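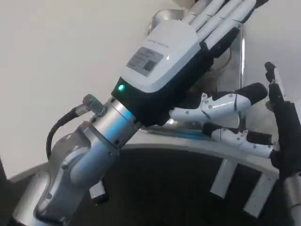
Four fingers held straight, side by side.

How Do Fingers Bend?

Hold your hand out flat. Now make a fist. Your fingers just bent in several places at the same time.

A place where two bones meet and can move is called a joint. Each of your four fingers has three joints, counting the big knuckle where it meets your hand. The bones themselves don't bend. They stay stiff, and the joints let them swing like doors on hinges.

Your thumb is shorter and has one bone less than the others. Add up all the bones in the fingers and thumb of one hand and you get 14.

So what pulls them? Most of the strong muscles that curl your fingers are in your arm, below the elbow. Long cords called tendons run from those muscles, through your wrist and into your fingers. When a muscle tightens, it pulls its tendon, and the finger curls.

Try it: Put your left hand around your right forearm. Wiggle your right fingers, then squeeze them into a fist. Can you feel the muscles move?

New word: tendon, a tough cord that joins a muscle to a bone.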